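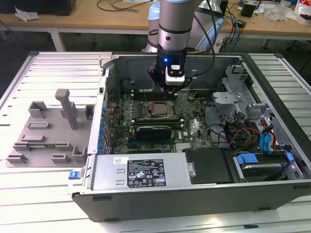 Kostiuk meint, der Vergleich tauge nichts, solange beide Greifer mit verschiedenen Fingern laufen. Man messe dann die Finger und schreibe hinterher den Greifer auf. Er hat es am Telefon gesagt und danach noch einmal per Mail, mit dem Zusatz, dass ihm die Spalte »Eindruck« in der alten Tabelle auch nicht gefällt. Die Spalte ist jetzt raus. Bei den Fingern hat er zur Hälfte recht, dazu weiter unten.

30. Mai 2021, Demontagezelle, Greifervergleich Podo gegen Jutley

Ziel: entscheiden, welcher der beiden Greifer für die Steckverbinder im PC-Gehäuse bleibt. Karte ziehen und Laufwerk ausheben sind nachrangig, das bekommen wir mit beiden irgendwie hin. Kritisch sind die SATA-Stecker und der Bereich am Laufwerkskäfig, wo die Kabel eng liegen und der Greiferkörper an das Blech kommt.

Aufbau wie zuletzt. Tower liegend auf der Profilplatte, Seitenwand ab, Innenraum nach oben, Winkel an der oberen linken Gehäuseecke. Die gedruckte graue Aufnahmeplatte bleibt links vom Gehäuse stehen, sie wird heute nicht benutzt, aber abbauen und neu einmessen dauert länger, als um sie herumzufahren. Der zweite Arm war in Parkposition und ist in allen Programmen als Hindernis eingetragen.

Podo: Parallelgreifer, elektrisch, Kraft in Stufen über den Controller. Baut kurz. Unangenehm ist die Breite am oberen Ende, dort wo das Gehäuse auf den Flansch übergeht.

Jutley: schlanker, dafür länger. Regelt die Kraft stufenlos, meldet die Backenposition laufend zurück. Der Treiber von Clonden liest das sauber ein, nur beim Neustart des Controllers ist die Nullposition weg und muss neu angefahren werden. Steht so im Handbuch, ich hatte es überlesen.

Vormittag: mit Podo angefangen. TCP neu bestimmt, dann Anfahrt von oben auf den SATA-Stecker am Laufwerk. 13 Versuche, jeweils anfahren, schließen, ziehen, ablegen. Davon 4 ohne Ergebnis. Zweimal ist der Stecker aus den Backen gerutscht, bevor die Rastung nachgab. Die beiden anderen sind Abbrüche durch die Kraftüberwachung: Greifergehäuse am Käfigblech, Arm hält an, Meldung quittieren, zurück auf Startpose. Kein Schaden am Blech, am Greifer eine kleine Schramme, die vielleicht auch älter ist.

Die Abbrüche kommen nur vor, wenn der Stecker weiter als üblich zum Käfig hin steht. Mit gekippter Anfahrt kommt man vorbei, dann greifen die Backen aber schräg und man zieht den Stecker seitlich aus der Führung. Für ein Gehäuse, das in den Schrott geht, egal. Für die Laufwerke, die weiterverwendet werden sollen, will ich das nicht haben.

Mittag: Umbau auf Jutley. Adapterplatte passte, die Schrauben waren zu lang, kürzere aus der Schublade genommen. Bitte bei der nächsten Bestellung mit auf die Liste setzen — die letzten sind jetzt verbaut. Kabel außen am Arm mit mehr Schlaufe verlegt als am Vormittag. Bei gestrecktem Handgelenk hat es sonst Zug am Stecker.

Nachmittag: dieselben Posen, nur Z-Versatz und TCP angepasst. Wieder 13 Versuche, 2 ohne Ergebnis. Beide Male abgerutscht, kein Abbruch durch Kontakt am Käfig. Die Länge hilft dort deutlich. Nachteil: im ausgefahrenen Zustand federt die Spitze sichtbar nach, wenn der Arm stoppt. Ich habe vor dem Schließen eine kurze Wartezeit eingefügt. Kostet Takt, ist mir im Moment gleich.

Kraft: bei Podo reicht die mittlere Stufe nicht, die nächste drückt den Steckerkörper schon zusammen. Bei Jutley lässt sich der Wert dazwischen einstellen, und das dürfte ein guter Teil des Unterschieds sein. Prüfen kann ich es nur, wenn Podo auch fein regelbar wird. Laut Datenblatt geht das mit anderer Firmware. Anfrage ist raus.

Zu Kostiuks Einwand: Die Finger waren heute nicht gleich, das stimmt. Podo lief mit den Serienfingern samt Gummiauflage, Jutley mit den gefrästen. Die Lochbilder passen nicht zueinander, deshalb kann man nicht einfach tauschen. Die beiden Kontakte am Käfig haben mit den Fingern aber nichts zu tun, da lag das Gehäuse an. Bei den Abrutschern gilt sein Argument voll. Dennis zeichnet einen Zwischenadapter, damit dieselben Fingerspitzen an beide passen. Der Adapter trägt bei Podo etwas auf, was am Käfig sogar helfen könnte.

Kamera: Blaue Stecker werden zuverlässig gefunden, auch wenn ein Kabel quer darüber liegt. Schlecht ist es bei den Leitungen im Käfig, rot, gelb und schwarz im Bündel. Die Segmentierung macht daraus gern ein einziges Objekt und setzt den Greifpunkt mitten hinein. Habe die Punkte dort von Hand gesetzt, für beide Greifer dieselben. In der Auswertung entsprechend vermerken, sonst liest es sich, als liefe das schon automatisch.

Nicht gemacht: Grafikkarte ziehen. Dafür muss vorher der Hebel am Steckplatz gelöst werden, und das Werkzeug von Bakilana ist noch nicht da. Netzteil ebenfalls nicht, zu schwer für die Finger, braucht ein eigenes Konzept oder eine Hand.

Stand: Jutley bleibt vorerst dran. Keine Entscheidung, nur die bessere Ausgangslage für morgen.

Offen:
Adapter für die Fingerspitzen drucken (Dennis Kimaro), danach die Reihe mit beiden wiederholen.
Nullfahrt nach Controllerneustart ins Startskript.
Wartezeit vor dem Schließen schrittweise verkürzen, bis es wieder schlechter wird.
Antwort zur Firmware abwarten.
Alte Messreihe aus dem Dezember nicht mehr zum Vergleich heranziehen, da war der TCP falsch eingetragen.

Nachtrag, abends: Protokolldateien liegen im gemeinsamen Ordner unter dem Namen des jeweiligen Greifers. Die erste Datei von Podo enthält am Anfang zwei Leerfahrten, die zählen nicht mit. Volodymyr Kostiuk hat die Tabelle bekommen, ohne Spalte »Eindruck«.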